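Mobile Manipulation in Verkaufsumgebungen
Begleitskript zum Demonstrationstermin
Modul Servicerobotik, Teil 5: Greifen und Ablegen am Verkaufsmöbel
Stand: Montag, 2. September 2024

1 Einordnung

Der Demonstrationstermin bei der Firma Arurau ergänzt die Vorlesungsteile 3 und 4 (Kinematik redundanter Arme, Greifplanung). Gezeigt wird eine Bestückungsaufgabe aus dem Projekt Zikamow: Ein zweibeiniges System mit mehrfingrigen Händen entnimmt Ware aus einer schräg gestellten Auslage und legt sie in einen Einkaufskorb. Das Skript setzt die Bezeichnungen aus Teil 3 voraus. Koordinatensysteme werden wie dort mit {B} für die Basis, {H} für die Hand und {K} für die Kopfkamera bezeichnet, hinzu kommt {O} für das jeweilige Objekt.

Die Aufgabe ist aus Sicht der Lehre ergiebig, weil sie drei Teilprobleme verbindet, die in den Übungen bisher getrennt behandelt wurden: die Wahrnehmung nachgiebiger und unregelmäßiger Objekte, die Annäherung in eine offene Kiste mit Seitenwänden und das Ablegen in einen Behälter, dessen Lage nicht fest vorgegeben ist.

2 Versuchsaufbau

Die Station besteht aus einer Warenauslage auf einem schwarzen Metallgestell und einem runden Beistelltisch. In der Auslage liegt Gemüse in offenen Holzkisten, darunter Chinakohl. Auf dem Tisch steht der Einkaufskorb. Zwischen Entnahme- und Ablageort liegt eine kurze Strecke, die allein mit dem Arm oder mit zusätzlicher Drehung des Rumpfes überbrückt werden kann. Beide Varianten sind Gegenstand der Aufgabe 2 in Abschnitt 7.

Der Korb ragt über den Tischrand hinaus. Für die Planung folgt daraus, dass die Tischfläche nicht als Begrenzung des zulässigen Ablagebereichs verwendet werden darf. Maßgeblich ist die Öffnung des Korbes. Ihr Rand wird als geschlossener Polygonzug in {B} geführt und bei jeder Neuschätzung der Korblage aktualisiert. Zusätzlich ist die Kippstabilität zu prüfen: Der gemeinsame Schwerpunkt von Korb und Inhalt muss, in die Tischebene projiziert, innerhalb der Auflagefläche bleiben.

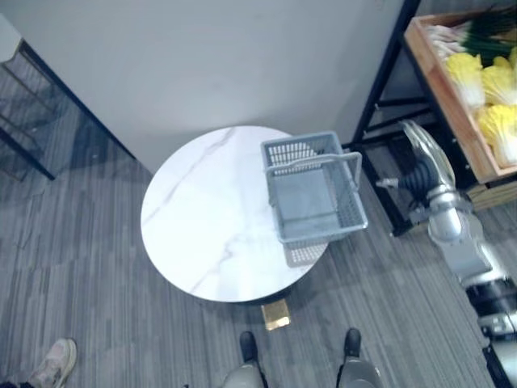
3 Wahrnehmung

3.1 Erfassung der Ware

Chinakohl ist für die Segmentierung ein mittelschwerer Fall. Die Köpfe sind länglich und haben eine deutliche Vorzugsrichtung, so dass sich die Hauptachse aus der Punktwolke in der Regel stabil bestimmen lässt. Die Unterscheidung zwischen Strunk- und Blattende gelingt über die Farbe: weiß am Strunk, gelb bis gelbgrün am Blattrand. Schwierig sind die Übergänge zwischen benachbarten Köpfen. Die Blattränder sind gekräuselt, Tiefensprünge fehlen dort häufig, und zwei aneinanderliegende Köpfe werden leicht zu einem Segment zusammengefasst.

Im Projekt Zikamow wird deshalb zweistufig vorgegangen. Die erste Stufe liefert Masken aus dem Farbbild, die zweite prüft jede Maske gegen ein Längen-Breiten-Verhältnis und teilt sie bei Überschreitung entlang der Minima des Querschnittsprofils. Von der resultierenden Kandidatenliste werden höchstens 6 Einträge an die Greifplanung weitergegeben. Vorrang haben Köpfe mit freiem Strunkende.

3.2 Erfassung des Korbes

Durchbrochene Wände sind für Tiefensensoren ungünstig. Ein Teil der Messstrahlen geht durch die Öffnungen hindurch und liefert die Entfernung des Tisches oder des Bodens, ein anderer trifft die Stege. Die Punktwolke der Korbwand wird dadurch lückenhaft und enthält Mischwerte an den Kanten. Brauchbar sind der umlaufende Rand und die ebene Bodenfläche. Aus beiden wird die Lage des Korbes geschätzt, wobei der Rand die Orientierung und der Boden die Höhe bestimmt.

Die Tragegriffe sind beweglich und müssen gesondert behandelt werden. Im Kollisionsmodell sind zwei Zustände vorgesehen: Griff abgelegt und Griff über der Öffnung. Der zweite Zustand verkleinert den freien Querschnitt und wird vorsorglich angenommen, wenn die Klassifikation unsicher ist.

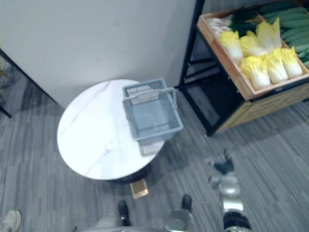 Abb. 2: Beistelltisch mit Einkaufskorb und Auslage mit Chinakohl, Sicht der Kopfkamera. Die Köpfe weisen in loser Anordnung nach links unten.

3.3 Anordnung in der Kiste

Die Kiste ist zum Betrachter hin geneigt. Das verbessert die Sicht auf die vordere Reihe und verringert den erforderlichen Neigungswinkel der Hand. Zugleich wirkt auf die Ware eine Hangabtriebskraft. Wird ein unterer Kopf zuerst entnommen, können die darüberliegenden nachrutschen. Die Kandidatenliste verliert dann ihre Gültigkeit und muss neu aufgebaut werden. Bei Entnahme von oben nach unten entfällt dieser Schritt meistens, dafür wächst die Reichweite der ersten Griffe.

4 Annäherung und Griff

Der Ablauf ist in folgende Phasen gegliedert:

a) Vorposition. Die Hand wird außerhalb der Kiste mit gestreckten, geschlossenen Fingern bereitgestellt. Die Handfläche ist parallel zur Hauptachse des gewählten Kopfes ausgerichtet.

b) Öffnen. Der Daumen wird abgespreizt. Die Öffnungsweite ergibt sich aus dem geschätzten Durchmesser zuzüglich eines Sicherheitszuschlags.

c) Eintauchen. Bewegung entlang der Kistennormalen bis zum Erstkontakt oder bis zur Grenztiefe.

d) Schließen. Die Finger werden momentengeregelt geschlossen. Abbruchkriterium ist die Stromschwelle der Grundgelenke, ersatzweise der Stillstand aller Gelenke.

e) Abheben. Zunächst kurzer Hub entlang der Kistennormalen, danach Übergang auf die Transportbahn.

Als Kontaktmodell wird für die Fingerkuppen der weiche Punktkontakt mit Reibung angesetzt. Bei Blattgemüse ist zu beachten, dass die äußeren Blätter gegenüber dem Kern gleiten. Der Reibschluss an der Oberfläche garantiert also nicht, dass der gesamte Kopf gehalten wird. Griffe am Strunkende oder nahe dem Schwerpunkt sind vorzuziehen, reine Griffe am Blattende werden von der Planung verworfen.

5 Hand und Handgelenkkamera

Die Nahsicht wird über eine kleine Kamera am Handgelenk gewonnen. Sie hat gegenüber {K} den Vorteil, dass der Unterarm den Griffbereich nicht verdeckt. Nachteilig sind der geringe Abstand zu eigenen Bauteilen und die hohe Empfindlichkeit gegenüber Bewegungsunschärfe. Teile des Systems, die ins Bild ragen, werden maskiert. Bei starren Bauteilen genügt dafür das kinematische Modell. Stoffabdeckungen und lose geführte Leitungen sind darin nicht enthalten; für sie wird eine gelernte Maske verwendet.
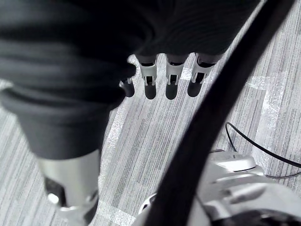
Abb. 3: Sicht der Handgelenkkamera. Vier herabhängende Finger mit dunkelgrauen Kuppen über dem Teppichboden, links ein Bein mit Stoffabdeckung und silbernem Metallsegment.

Für die Auswertung sind vor allem die Kuppen relevant. Ihre Lage im Kamerabild lässt sich aus den Gelenkwinkeln vorhersagen. Die Abweichung zwischen Vorhersage und Beobachtung dient als Maß für die Güte der Hand-Auge-Kalibrierung. Liegt der Fehler über dem zulässigen Wert, wird die Kalibrierung vor dem nächsten Griff wiederholt. Ein teilweise verdeckter Finger geht mit verringertem Gewicht in die Ausgleichung ein.

Der Bildhintergrund ist bei hängender Hand nicht unkritisch. Ein gestreifter Bodenbelag mit hellen Reflexen erzeugt viele Kanten, die mit den Konturen der Fingerglieder konkurrieren. Verfahren, die ausschließlich auf Gradienten beruhen, sind hier im Nachteil.

6 Transport und Ablage

Die Transportbahn wird als Polynom 5. Grades im Gelenkraum vorgegeben, mit verschwindender Geschwindigkeit und Beschleunigung an beiden Enden. Die Randbedingungen sind aus Teil 3 bekannt. Zwischenpunkte werden nur gesetzt, wenn die direkte Bahn den Sicherheitsabstand zum Gestell oder zum Korbrand unterschreitet.

Abgelegt wird aus geringer Höhe über dem Korbboden. Ein vollständiges Absetzen mit Kontakt ist möglich, erfordert aber, dass die Hand unter den Rand eintaucht. Bei gefülltem Korb fehlt dafür der Raum. Die Umschaltung zwischen beiden Betriebsarten erfolgt über die gemessene Füllhöhe. Nach dem Öffnen der Finger ist eine Wartezeit von 2000 ms einzuhalten, bevor die Korbansicht neu ausgewertet wird.

Für die Bewertung einer Versuchsreihe werden getrennt erfasst:

Entnahmeerfolg: Kopf verlässt die Kiste und bleibt bis zum Korb in der Hand.
Ablageerfolg: Kopf liegt vollständig innerhalb des Korbrandes.
Störung der Auslage: mindestens ein weiterer Kopf wurde verschoben.
Eingriff: Abbruch durch das Bedienpersonal.

Eine Reihe nach dem Protokoll Szénási umfasst 77 Versuche. Abgebrochene Versuche werden mitgezählt und dürfen nicht ersetzt werden.

7 Aufgaben zur Nachbereitung

Aufgabe 1. Stellen Sie die Transformationskette von {K} über {B} nach {O} auf und geben Sie an, welche Glieder sich bei einer Drehung des Rumpfes ändern.

Aufgabe 2. Vergleichen Sie den Transport mit feststehendem und mit mitdrehendem Rumpf hinsichtlich Reichweite, Bahndauer und Lage des Gesamtschwerpunkts.

Aufgabe 3. Leiten Sie die Kippbedingung für einen Korb mit Überstand her. Der Korb sei homogen, die Last greife als Einzelkraft an einer beliebigen Stelle des Bodens an.

Aufgabe 4. Skizzieren Sie ein Verfahren, das den Zustand des Korbgriffs aus einer lückenhaften Punktwolke bestimmt. Nennen Sie den ungünstigsten Blickwinkel.

Abgabe in Zweiergruppen über die Kursablage, Rechenweg vollständig. Zu Aufgabe 3 ist eine Skizze mit Kräften und Hebelarmen erforderlich.

8 Hinweise zum Termin

Treffpunkt ist der Eingang Brandow im Erdgeschoss. Während des Betriebs ist der Schwenkbereich der Arme freizuhalten, Anweisungen des Bedienpersonals gehen dem Skript vor. Taschen bleiben im Vorraum. Eigene Aufnahmen sind nach Rücksprache gestattet. Die Messdaten der Reihe aus dem Mai liegen in der Kursablage im Verzeichnis zu Teil 5.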